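Home | Topics | Animals | Earth | Our Body | Things at Home | Ask Us

Search this site Type a word Go

17th January
By Haf Craddock

Why does bread become hard?

Maybe you know this situation. On Saturday your family buys a fresh loaf. The crust makes a nice crackling sound and the inside is soft like a pillow. Two days later you cut a slice from the same loaf, and it feels dry, it breaks into crumbs, and your jaw must work much more. We call this bread stale. What happened to it?

Most people answer: the water went out of it. This is partly true. But there is a small surprise in this story, and to understand it we must first look at how bread is made.

What is inside the bread

Bread starts as flour, water, salt and yeast. Flour is made from seeds of wheat, which are crushed until they become powder. A big part of this powder is starch. Starch is the food that the wheat plant saves for its baby plant, in the same way as you may keep a snack in your bag for later.

If you could look at starch with a very strong microscope, you would see small grains. Inside each grain there are long chains, and many of these chains are packed tightly side by side, in good order, like pencils in a new box. Water cannot easily go between them.

Then the dough goes into the oven. The heat makes the chains move and shake. The tidy order is lost, and the water from the dough goes in between the chains. The grains swell and become soft, a little like jelly. Scientists have a long word for this, gelatinization (say it: jel-a-tin-i-ZAY-shun). It is the same thing that happens when you cook rice or when gravy becomes thick in the pan.

Yeast helps too. Yeast is a very small living thing, and when it eats sugar it makes gas. The gas blows bubbles in the dough. The walls of the bubbles become firm in the oven, and these are the holes you see in a slice. 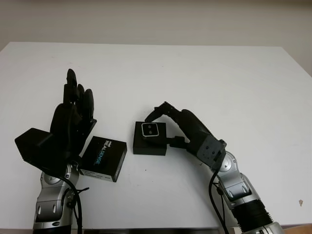
After baking, the bread starts to cool, and now the chains of starch slowly find their places again. They line up side by side, almost as before, and they hold to each other. Some of the water that was between them is pushed to other places in the bread. The soft jelly becomes stiff. This is the main reason why old bread is hard, and it happens even if you wrap the loaf so well that no water can escape!

The crust does the opposite thing. When it comes from the oven it is very dry, and that is why it cracks when you bite. Water from the middle of the loaf travels to the crust, and the crust becomes leathery. So in one loaf the inside gets harder and the outside gets softer.

Is the fridge a good place?

Many people keep bread in the fridge, because the fridge keeps milk and cheese good. For bread it is a different matter. The chains of starch line up faster when it is cool, so bread in the fridge becomes stale more quickly than bread in the cupboard. Mold grows more slowly there, this is true, but the bread is not so pleasant to eat.

The freezer is much better. In the freezer it is so cold that the chains can almost not move, and they stay where they are. Freeze the bread when it is still fresh, already cut in slices, and take out only what you need.

Try it: bring a slice back

You need one slice of stale bread (not moldy) and a toaster. Ask a grown-up to help you.

Touch the slice before you begin. Press the middle with your finger and remember how it feels. Then toast it for a short time, only until it is warm, and press the middle again when it is not too hot. It should be softer. The heat shakes the chains and breaks the tidy order again, as it did in the oven.

Now leave the slice on a plate and go to play. When you come back, it will be hard again, and even harder than before - this time some of its water really did go into the air.

Stale is not the same as moldy

Mold looks like fuzzy spots, often green, white or black. It is a living thing, and its thin threads can go deep in the bread where you do not see them. Moldy bread goes in the trash, the whole slice and the slices near it too. Please do not smell it closely.

Stale bread without mold is safe, and in many countries people cook with it. It becomes French toast, bread pudding, crumbs for meatballs, or small crunchy cubes for soup. My grandmother put it in tomato soup and gave it a stir until it disappeared, and I did not know for years that there was bread in it.

Words to remember

Starch - the food which a plant saves in its seeds.
Yeast - a very small living thing that makes bubbles in dough.
Stale - hard and old, but not moldy.

Next topic: Why do onions make us cry?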